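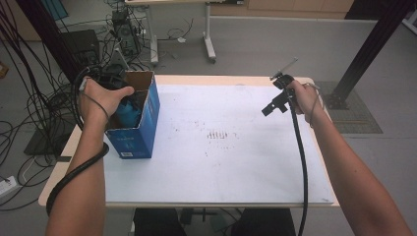 *2 min read*

September, and I've finally got the kettle on. It's just gone 5 and I've been up since 4 with the wind rattling the back gate, so this may ramble a bit!

The big news is that I walked to Taddale and back yesterday, the long way over the top. Eleven miles! My knees are furious with me. I'd meant to catch the bus home from Neltevham, but it was such a soft, bright afternoon that I let it go past and carried on with half a cheese roll in my pocket.

The blackberries are nearly over (I still ate far too many). The stile by the sheep pens has been mended at last, and the ford was low enough to cross in boots. I sat on the wall for ages listening to somebody's radio across the field, some old dance tune I can't name and have been humming ever since.

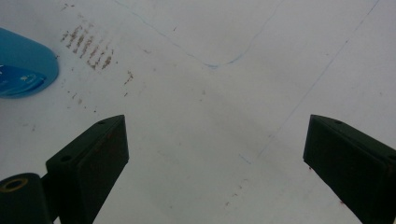 ## Soup, and the blanket

Came home starving and made the leek soup, two big bowls of it, with too much pepper as usual. Then I got the blanket out again. I'm using the Mestska pattern, the one with the zigzag border, and I've gone wrong on the same corner 5 times now. Pulled it back, had a biscuit, started over. The green looks lovely next to the mustard though, so I'm not giving up.

White table today, pen lines and all.

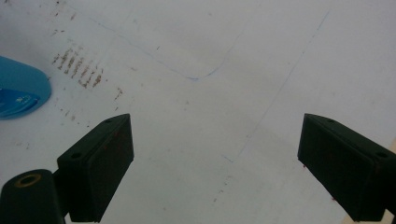 *Blue pen lines and brown smudges on the white.*

I want to try the Taddale path again before the clocks change, maybe starting from the Neltevham end so the steep bit comes first. Must buy plasters, and more leeks.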